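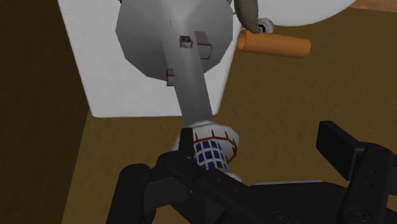 Aug 3, 2022

Glaze tests again. I finally fired the second round of the Kitura ash recipe and I'm in a much better mood than I was after the first one, when everything crawled off the tiles and welded itself to the shelf (still chipping at that shelf, by the way, please don't use it until I've put fresh wash on).

What I changed: sieved the ash twice before weighing, washed it once instead of three times, and swapped the ball clay for the sandy stuff from Trarnholm that has been sitting in the blue bin since January. I know, I know, we said we'd save that for slip. I only took 472 grams. Batch was mixed a bit thicker than last time, like heavy cream, and it still settled into a brick overnight. Next batch gets a pinch of Epsom salts.

Fired to cone 7 in the small kiln. Turned it up too fast in the morning, I think, then got nervous and held it for longer than the schedule says. So if anyone wants to repeat this, good luck – my notes on the hold are a guess written on the back of a glove packet.

Results, in the order they came off the shelf:

Tile 224, one dip: dry and sort of tan, like a cracker. Nope.
Tile 225, two dips: lovely! Runny green with little rivers in it, breaking brown on the ridges. No crawling except one bare patch near the hole, probably my thumb.
Tile 226, two dips over the Odoi iron slip: almost black where it's thick, amber where it's thin. I keep picking this one up.
Tile 227, brushed: streaky. I'm bad at brushing ash glazes and should stop pretending otherwise.

The mug with the Jitik stoneware body came out with a crack down the handle join, but I'm blaming the drying and leaving the glaze out of it. The inside looks great. It pings, though, so there's crazing on the way, and I wouldn't drink out of it.

Things I want to try: less whiting, 2 or 3 percent bentonite in place of the Epsom salts if those do nothing, and the same recipe over white slip to see where the green goes. Also a slower cool. Somebody wrote "crystals??" next to the old version in the recipe binder and I'd love to know what they saw.

Kiln meter read 2711 when I switched off, written on the clipboard too. Bucket is labeled and on the floor under the wedging table. Stir it with a stick, all the way down, before you dip anything – the bottom third is where all the good stuff is hiding.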